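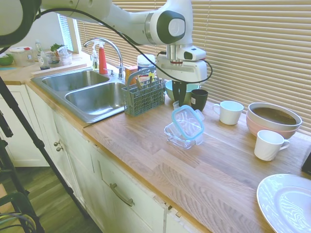

Figure 4.1 A food container on a wooden kitchen counter, with its lid propped at an angle.

Chapter 4
Why Food Spoils

Food begins to go bad well before you notice. Leftover stew spends its first night in the refrigerator feeding bacteria, and by the time your nose gets involved, the bacteria have been dining for days.

In the town of Stastov, a schoolteacher named Zubaida Durrani once asked 90 households how they decided when to throw something out. Most said they smelled it. A few said they asked whoever was hungriest. Smell is a decent guide to spoilage and a poor guide to safety, a difference we will return to in Section 4.3. 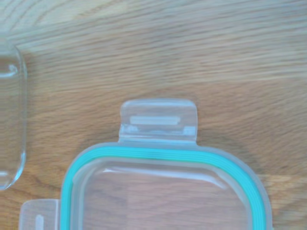 Spoilage has several causes, and microbes get most of the blame. Oxygen turns fats rancid. Enzymes in a cut apple go on working as if the apple were still on the tree. Water moves out of the bread and into the air – or out of the lettuce and into the bottom of the bag.

Key terms: spoilage, pathogen, rancidity, water activity

Before you read: Find the oldest item in your refrigerator. Write down how you know its age. Do not taste it.

4.1 The Microbes in Your Kitchen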